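Automation in Home and Workshop
Week 7 handout: Picking things up
Unit notes prepared by Fotini Kourkoulas
Updated 2024-07-17

Read these notes before the tutorial. They cover the same ground as the lecture but leave out the algebra, which is in the separate worksheet. Bring the worksheet with you. Students who missed Week 6 should go back over the section on grip force first.

1. The question for this week

Can a machine do ordinary chores yet? Most people who ask mean the dishes, the laundry and the toys on the lounge room floor. People who run workshops mean sorting returned parts, loading a machine, or clearing out a bin at the end of a shift. The jobs look different but share the same first step, getting hold of one thing from among several.

The short answer is that some chores are done well by machines now, and they are the ones where the object, its position and the lighting hardly change. A dishwasher is a good example. It cleans very well and a person still has to load it, and the loading is the part we are studying.

2. Bin picking

Bin picking means taking objects out of an open container when their positions have not been fixed beforehand. Shop floors have wanted it for decades. The usual way around it is to spend money upstream so that parts arrive in trays, all facing the same way. Where that is possible, do it. A tray costs less than a vision system and is easier to fix.
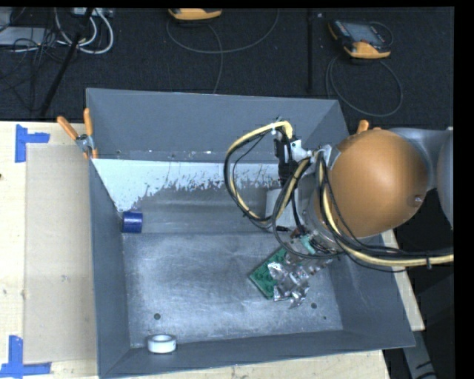

Sloping walls cause more trouble than beginners expect. An object lying against the foot of a wall leaves little room for a finger on that side. Cylinders roll when nudged. A ring can be gripped across its outside or by one side of its rim, and the planner has to choose. A block has flat faces and is the friendly case, provided the gripper can turn to match its angle.

The arm matters as well as the hand. The wrist and its cables have to fit inside the opening with clearance on all sides, and a grasp that looks fine at the fingertips may put the wrist into a wall. Colour helps to separate objects from a grey floor, but scuffed metal throws back bright patches that shift as the arm moves over them, and shiny surfaces in general are hard on depth cameras.

3. Case: the Stoltton trial

Stoltton repairs small appliances and wanted its returned fittings sorted by type. Two suppliers quoted. Zasura offered a fixed system with trays, and Sipos offered an arm picking straight from the bin. Stoltton ran the Sipos arm for a trial in January.

In the first test of 100 attempts, the arm picked up and placed 68 objects correctly. Staff took over for the rest. Most of the failures were objects against a wall or in a corner. The arm was slower than a person but did not need breaks.

Two things to take from the case. First, 68 is a respectable result in a lab and a poor one in a workshop, where every failure needs someone to walk over. Second, the result changed a lot with small changes to the setup. Stoltton moved a lamp and had to redo the calibration. Keep that in mind when a supplier shows you a video.

4. Back to the house

A home is harder than Stoltton's bench. The objects are not known in advance, many are soft, and the owner will not tape out positions on the table or bolt anything down. There may be a toddler or a dog in the way. On the other hand, nobody at home is counting cycle time. A machine that tidied a toy box slowly overnight could still be worth having, so long as it was safe and quiet.

My own view is that single tasks in a set place will come first, and a general helper is a good way off. You are welcome to argue against this in the tutorial.

5. For the tutorial

Choose a chore you do yourself and write down its steps. Mark the 3 steps you think a machine would find hardest and say what makes each one hard. Then say what you would change about the room or the objects to make them easier, and who would pay for it.

Reading: Nisley course pack, chapters on grasp planning and fixtures. The chapter on mobile bases can wait until next week.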